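Home | Permits | Species | FAQ | Contact

Freshwater Turtle Trade in Prirkdale: Frequently Asked Questions

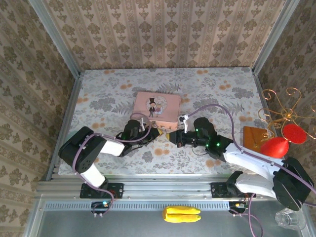 Two robotic arms over a table with a floral cloth.

Which turtles can be collected?
Only the Mostyn mud turtle, and only from the lower part of the Widorine River. All other turtles in the district are protected during the whole year.

Do I need a permit to keep one turtle as a pet?
Yes. A pet permit is free, but you must have it before you take the animal home. One permit is for one turtle and it does not pass to a new owner.

How many commercial permits are there?
For this year 93 were given. The limit for the whole river is 1,193 turtles, and when it is reached the season is closed, also for people who did not catch anything yet.

When is the season?
It ends on the last day of September. The opening day depends on the water level, so please look at the Permits page.

What is the smallest size?
The shell must be 240 millimeters or longer, measured in a straight line and not over the curve. A smaller turtle must go back into the water at the same place.

I bought a turtle at a market and the seller gave me no paper. What should I do?
Please do not release it. Turtles from farms can carry disease to wild ones. Call the Hirkex wildlife desk and tell them where and when you bought it. A buyer who reports in the first two weeks does not pay a fine.

Were there many illegal cases?
Last season more than 226 turtles were taken from sellers without permits. Most of them were young animals, packed for transport to other districts.

Can I sell the eggs?
No. Eggs and nests cannot be touched, even on your own land. If a nest is in the way of your building work, write to us before you start.

Last changed: April 17, 2023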